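Morkska pupils asked to name the new gritters

Schoolchildren across Morkska have until the end of term to think up names for the council's two new gritting lorries, which will be out on the hill roads as soon as the first frosts arrive – and the early suggestions are already making the depot staff smile.

Roads officer Ulla Vik said last April's contest to name a footbridge drew 400 entries, and she would dearly love to see more this time, from the little ones especially.
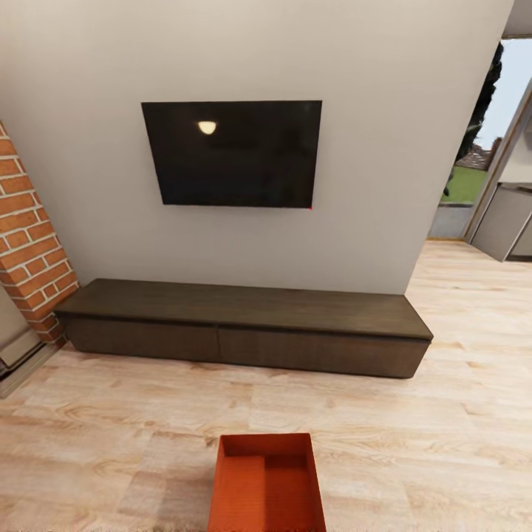

Names should be no longer than 19 letters, so that they fit nicely on the cab doors, and each child may send in as many as they like. The winners will get to sit up in the cab, sound the horn and take home a £100 book token for their school.

Entry forms can be picked up from any school office or from Jinfeng Qin at the Fang Road depot, who is happy to answer questions from parents too.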